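Skirska College Community Forum
Sixth Form Admissions and Options
Topic: Deadline for changing subject choices

OptionsOffice_Tian
25/06/2024
Students entering Year 12 may amend their subject choices until the end of this term. Requests must be made on the Florkik portal and approved by a parent or guardian. Each student may list 4 subjects and one reserve. Paper forms will not be accepted.

Suqin Shi
We were told at the March evening that changes would stay open until results were published. Has this been altered? My daughter cannot sensibly choose between Physics and Geography before then.

OptionsOffice_Tian
The March presentation referred to late applicants only. The timetable for 110 students has to be built over the summer.

v_rezende
With respect, the slide did not say so. I have my notes — "all applicants" was the wording.

Guoqing Guo
I attended the same presentation and understood it as the office describes. A fixed date is fair to those who chose carefully the first time.

v_rezende
Fair to them, perhaps. A class of 14 in Further Maths could surely take one more in September.

OptionsOffice_Tian
Requests received after the deadline will be placed on a waiting list and considered where space allows. The slide will be corrected.

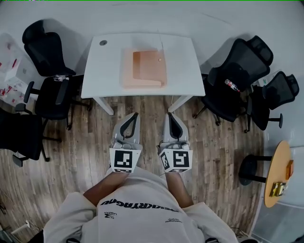 Yuzhen Deng
Could the office confirm whether the reserve subject may also be changed while a student is on the waiting list?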